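The Inventory of Lulcombe

The schedule of contents for the house at Lulcombe ran to 40 pages, and by the second afternoon Orestis Katsaros had finished 17 of them. He worked from the top floor down. Each entry had a number, a location, a material, a condition and a value. Where the value was nil he wrote nil, since a blank could be read as an omission.

Savvas Athanasiadis had died in June without a will. There were two claimants, a niece and a former business partner, and they had agreed on one point only, that the valuer should come from outside the district. The firm of Vasilakis had sent Katsaros. He had a key, a lamp, a tape measure and a room at the inn in Uner.

Item 528 was a board. The entry as he first wrote it read: Board, pale wood, planks joined edge to edge, wavy grain. Condition good. He measured it twice and got the same figures both times. Then he wrote: With shapes, plastic, various.

He looked at the word various for a while. It did not meet the standard. The guidance issued to valuers permitted it for nails, buttons and loose cutlery.
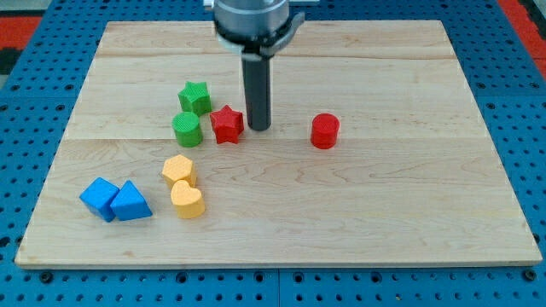

Item 528, board with shapes. Two each of green, red, yellow and blue.

He crossed the word out and wrote eight. Under color he wrote four, in pairs. Under form he put star for one of the green pieces and cylinder for the other, and star again for a red. The surfaces had a fine ribbed texture. He ran a thumbnail along one and it made a faint sound, like a comb.

Most of the pieces stood toward the left of the board. One stood apart on the right. There was no column for arrangement.

The niece, Evangelia Konstantinidis, arrived at four to sign the daily sheets. She read each one in full before initialing it, and at 528 she stopped.

"He had me sort these," she said. "When I was six or seven. He would ask which one I wanted to move, and I would move it, and he would write it down."

"Write it down where?"

"In a book. I never saw inside it."

Katsaros turned back through his pages. Item 311 was a ledger, cloth cover, ruled, in use, found in the study between a tide table and a manual for a Clisari pump. He had recorded the condition as fair and the value as nil. He went upstairs and brought it down.

The entries were short. Each had a date, a color, a form and a direction. Green star, back. Yellow, left. Red star, left. They covered four summers and then stopped for a long time. The last was in a weaker hand and dated the week he died. It gave one piece, to the right.

She read it standing up. Then she checked it against the board, going from one to the other several times, the way Katsaros checked his own figures.

"Does the partner get a copy of this?" she asked.

"Both claimants receive the full schedule."

"I meant the book."

"The book is one line in the schedule."

She initialed the sheet. Katsaros amended item 311 to read: Ledger, see also 528. He considered the value column under both numbers – the guidance allowed related items to be assessed as a set – and left the figure as it stood.

He did not move the pieces. The next item was a coat stand, iron, one hook missing, and he measured it before the light went.

6 comments
23 shares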